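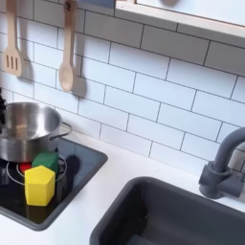
Collecting demonstrations for a pick-and-place policy in a play kitchen

By Yayra Darko
July

In this guide I explain how we gather examples for the Vindance policy at Ferier. It assumes that you already have an arm that you can teleoperate, and a recorder that saves joint positions and video with the same clock. If your clocks do not agree, please fix this first. I lost 11 episodes to this mistake and could not repair them afterward.

Step 1. Write the task as one sentence

The sentence is stored with every episode, so it should be short and the same each time. We use "put the yellow block in the sink" and "put the green block in the pot". Do not change "put" to "place" in the middle of a session. If you want different wordings, add them later from a separate file.

Step 2. Prepare the start positions

Make a list of start positions before you sit down to operate. When I choose them freely, I always choose the easy ones, near the center of the stove. Our list is made by a small script and printed on paper. Leave a few other things on the stove also, because a policy that has only seen a clean stove becomes confused by a carrot.
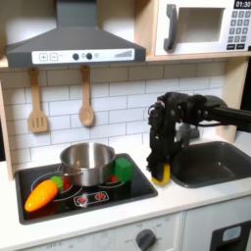 Yellow object held just above the counter, near the rim of the sink. Pot, green block and carrot are on the stove.

Step 3. Record the episode

Start the recorder, wait 2 seconds with the arm still, and then move. Keep one speed during the whole motion. New operators often stop above the object to think, and the policy learns this stop very well. If you need to think, cancel the episode and begin again.

Open the fingers fully before you go back to the home pose. Kwaku Wumbei found that in many of our early episodes the fingers were still closing when the recording ended, and these had to be trimmed by hand.

Step 4. Change the object and the gripper

When one object goes well, repeat the list with a soft one. A sponge changes its shape when you press it, so use less closing force. Record each gripper under its own name in the metadata, even when the task sentence is the same.
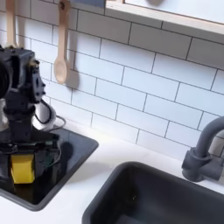
Step 5. Check and label

Watch every episode once at double speed. Mark it as success, failure or unclear. Keep the failures in a separate folder, they are useful for the success detector. From 380 recorded episodes in our first set we kept 302 for training.

Related pages
Naming rules for episodes
Arthur recorder: installation
Camera placement at the Hustavham kitchen
Training a success detector

Contact | © Ferier | Back to top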